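Fandeck Home Notes
Small care for kitchen machines
Updated October 21, 2024

Many customers call our shop when the dishwasher leaves a white film on the glasses. In most cases the machine is not broken. Before you pay for a visit, please try the following points.

Clean the filter

The filter sits in the floor of the machine, under the lower spray arm. Turn it to the left and lift it out. Wash it under warm water with a soft brush, never with a metal one. In my home we are three people and I do this every 11 days, but if you rinse your plates well you can wait longer.

Look at the spray arms

Small seeds and pieces of label go into the holes of the arms and stay there. A wooden toothpick is enough to take them out. After you put the arm back, spin it one time by hand. It should turn freely and not touch the rack.

Salt and rinse aid

If your water is hard and your machine has a salt tank, fill it with dishwasher salt only. Table salt contains other things that can block the softener. Wipe away the salt that falls beside the opening, and start a rinse program right after. The rinse aid dial on my old Nallix was set on 2 when I bought it, and I had to go up to 3 before the glasses became clear.

Door seal

Wipe the rubber with a damp cloth, also in the bottom corners where grease likes to collect. Do not use bleach on it. When the rubber is hard or has a crack, it must be changed. I paid 28 dollars for mine last May, and the work took one evening.

When to call

Water that stays in the bottom after you cleaned the filter can mean a blocked hose or a weak pump. Close the water tap, switch off the power and write down the model number from the edge of the door. The repair person will ask for it first.

Kenta Takagi

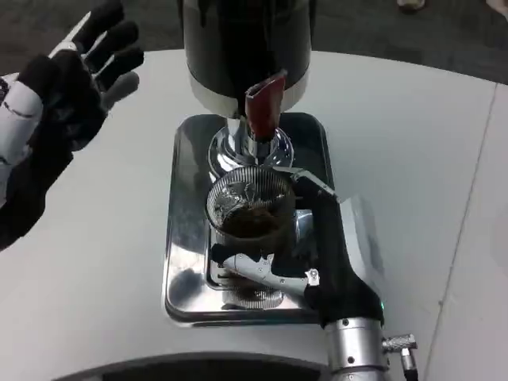

Keep that number also for the small machines on your counter, because the sticker underneath becomes hard to read after some years. I write mine on the first page of the manual.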